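Blog > Robots and Other Projects > Autumn at the Bench

Collecting examples, week whatever this is

Monday, October 8, 2018

So I promised a proper update on Flanagan, and then I went quiet for ages, sorry. The short version is that I've spent most of my evenings moving a screwdriver about. The longer version is below, and it does have some useful bits in it if you're thinking of doing this yourself.

For anyone new, Flanagan is my name for the whole two-armed setup. The idea is that I drive the arms by hand through a task, everything gets saved (joint positions, all the camera views), and later the learning code tries to copy what I did. I'm using a toolkit called Tedar for the recording side and it's been pretty solid, apart from the afternoon when it saved 50 goes with the left wrist camera switched off. I didn't notice until I'd finished. I went for a long walk after that one.

The current job is tidying tools into the yellow tray. Screwdriver, scissors, tape measure. I thought the tape measure would be the easy one as it's nice and chunky, but it likes to live right down by the base of the right arm and that's a horrible angle to reach into! The screwdriver is all right as long as you take it by the green and black handle. Grab the shaft and it swings round on you, every time.

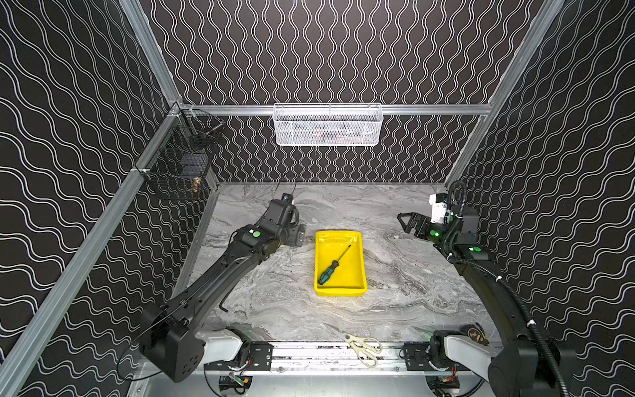

What I've got so far

As of last night the count is 3,081 examples. I'd set myself a target of 3,000 and thought I'd feel very grand when I passed it, but I was halfway through a bad run with the scissors and only spotted the number when I shut everything down. Of those, I reckon 2,000 are properly clean. The others have a fumble in them somewhere – a drop, a second try, me going for the wrong thing and changing my mind.

I used to bin the fumbles. Now I keep them, with a note saying what went wrong, and I'm much happier. A model that has only ever seen tidy grabs has no clue what to do when it misses. My first one, back in January, would close its fingers on thin air and then carry that air very carefully over to the tray and let go of it. It was quite sweet really, but not much use.

The other thing I've changed is where I start. I was putting the tools down in more or less the same places without thinking about it, because I'm a creature of habit, and of course the model learned the places and ignored the tools. So now there's a little script called Rirkari that shouts out a spot and an angle for each item and I have to do as I'm told. It's slower and a bit bossy, but the spread is so much better. I've also started saving some views with bare marble between the fingers and nothing to grab, so the model gets to see the veins and swirls and (I hope) learns that they aren't objects. It did once make a very determined go at a brown streak.

Glare is my other headache. The tabletop has a shine to it and from the wrist camera you get a big pale patch where the pattern nearly washes out. I keep going back and forth on whether to sort the light or leave it in for variety. Leaving it for now.
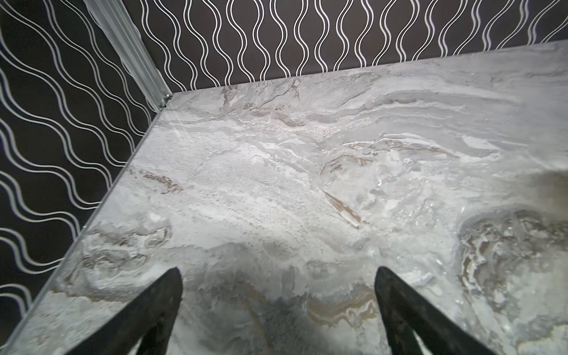
Next up

More scissors, I'm afraid. The cream handles are fine to pick up but they land in the tray at all sorts of angles, and I want plenty of examples of nudging them straight with the second arm. After that I'd like to try passing a tool from one gripper to the other in mid-air, which I have managed by hand a few times and dropped a great many more.

I'm also copying everything over to the Barosora drive this week before I start training again, as I've been putting it off and it's making me nervous. If anyone has a good way of labelling fumbles that doesn't involve a giant spreadsheet, please leave a comment. Mine has got so wide I have to scroll sideways to find the column that says "dropped it".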